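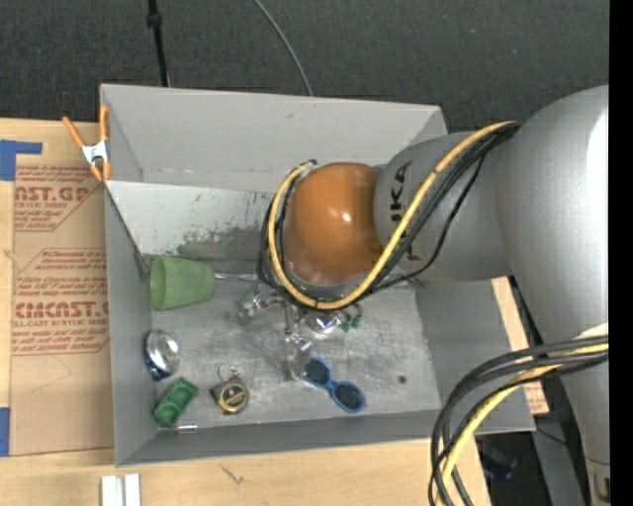 *Words by the bench team, Cladevance. Page last revised 13/05/2019.*

# About us

Cladevance is a small workshop that sets up robot picking cells and keeps them running. We don't build arms and we don't sell them. Customers come to us when they have an arm, a gripper and a bin of mixed objects, and need the three to work together day after day.

Most of our own working time goes on one cell, which we call Tosodari. Everything we offer to customers was tried there first, so the plainest way to say what we do is to say how we look after it.

## The cell

Tosodari is an arm mounted beside a wooden table, with a shallow metal bin on the tabletop. The arm reaches over and down into the bin with a clear plastic gripper, and the objects lie loose on the floor of it. We use ordinary things: a plastic cup, a crushed drinks can, a tape measure, a pair of folded sunglasses. They are awkward in different ways. The cup rolls. The can gives a little when pressed. Sunglasses offer very little to hold on to when they lie flat, and a tape measure is heavy for its size.

The table is a plain one and we intend to keep it. We have worked on welded steel frames at customers' sites and they are better in most respects, but a wooden top lets us move the bin, clamp things down and try a different layout in an afternoon. The clamps are the common spring sort. When one loses its grip it goes in the scrap box and another comes out of the drawer.

## Setting up

A cell starts with the bin. We fix its place first and then measure from it, so that every position the arm is taught has something solid to refer back to. If the bin shifts, the taught positions are wrong, and small errors at the rim turn into knocks at the floor. Any cell we hand over has the bin's corners marked on the table, and a note of the marks goes in the cell book.

Next comes the lowest height the arm is allowed to reach. We set this with the gripper fitted and the bin empty, moving at the slowest speed the controller allows. The fingers come down until a slip of card will just slide underneath, and that height is written into the program as a hard limit. It is checked again after any change of gripper, even when the new one is meant to be identical. Printed and moulded parts vary more than people expect.

Cables are the last part of the set-up and take the longest. A gripper needs its lines brought down the arm to the wrist, and the wrist turns further than any other joint. Too short a loop and it pulls at the fittings. Too long and it swings into the bin wall or catches on the rim. We run the arm through its widest turns by hand, leave slack where it is needed, tie the bundle where it isn't, and then run the same turns under power before anything goes in the bin.

## Looking after it

The daily check on Tosodari takes 11 minutes if nothing is wrong. It goes in this order:

- Look along the cables from the upper arm to the gripper, and feel for flat spots or nicks.
- Try each finger by hand for play.
- Check the small fittings at the gripper are seated.
- Wipe the bin floor with a dry cloth.
- Check the bin against its corner marks.
- Run the empty cycle once at low speed and listen to it.

Clear plastic fingers suit us because a crack can often be seen before it opens up. They do wear at the tips, and we change the set every 815 cycles. On a customer's line the figure will be different and we work it out on site, starting low and moving up as the worn sets come back to us.

The bin itself gets scuffed and we leave it that way. We did once polish a floor back to bright metal, and the glare gave the camera more trouble than the scratches had. Burrs are another matter and are filed off when found.

## Repairs

Our repair book goes by the name Drarkell, after the firm that printed the first batch of blank pages. Each fault gets a line: what stopped, what was found, what was done, which parts were used. The book stood at 3281 lines when we last went through it, customers' cells included. Cables make up the largest share by a long way, then fingers, then fittings that have worked loose.

We carry spares for anything that touches the object or bends with the arm. Faults inside the arm go back to its maker or an approved repairer. We will take the arm off its mount, pack it and put it back afterwards, but we don't open the joints — the tools and the training for that are not ours.

After any repair the cell goes through 100 picks before it is handed back. If it drops something we find out why and begin again from the first pick. This is slow, and on a bad day it means a customer waits until the following morning.

## Working with us

Our workshop is at Rotich, on the ground floor, with level access for deliveries. Visitors are welcome by arrangement and can see Tosodari working or, as often, standing still with its covers off.

Customers sending us a gripper to look at should include the cable and its fittings, even if they seem sound. Please send the kind of objects it picks as well. A box of six or seven of the worst ones is more use to us than a drawing.

We take on new cells in the spring and again from September. Repairs to cells we already look after are done all year, and those come first.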